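Kisholm Song Video Fund - Frequently asked questions

We get many of the same letters each spring, so we put the answers on one page. Please read it before you write to us. The fund helps singers and small bands who want to make a first music video and have no label behind them.

Who can apply?
Any singer, duo or band that has finished at least one song and owns the rights to it. The song can be in any language. It does not need to be released yet, but the recording must be the final mix, and a demo is not enough.

How much money do you give?
Each selected project receives 500 dollars and one day in the Trodlow studio with basic lights. The money is paid in two parts, the first when you sign the agreement and the second when you deliver the finished video.
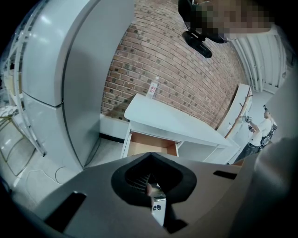 Can I apply with a cover song?
Only if you have written permission from the publisher for video use. Permission to record a cover is a different thing from permission to put it together with moving pictures, and many artists learn this too late. Attach the letter to your form.

What do I need to send?
Please send the song as one audio file, the lyrics with an English translation if needed, and a page of text about your idea for the video. A storyboard is welcome but we do not ask for it. Please do not send links that expire.

Who reads the applications?
Bongani Ngcobo listens to all songs first, without the names. Then he discusses the shortlist with two guest directors, who change every year. Last year we received 68 applications and chose 3 of them. One was "Mathebula", a slow song for voice and one guitar, and its video was filmed almost completely on a staircase.

Does the video have to carry a message?
No. We have supported songs about protest and grief, and also a song about a bus that is always late. We look for a clear connection between the song and the idea.
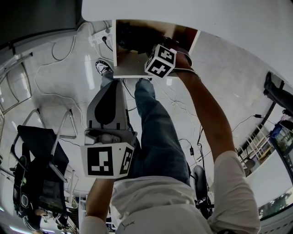

A gripper in each hand, one of them under the white table.

Who owns the finished video?
You do. Kisholm asks for a credit at the end and for the right to show the video at our own evening in December. For any other screening we will ask you first.

Can I bring my own director?
Of course, and most artists do so. If you do not know anybody, write this in the form and we will try to introduce you to someone. Tunolex, our editing partner, can also help with color and titles - but you must book them yourself, and early.

I was not selected. Can I try again?
Yes, with the same song or a new one. We are sorry that we cannot send comments on each application.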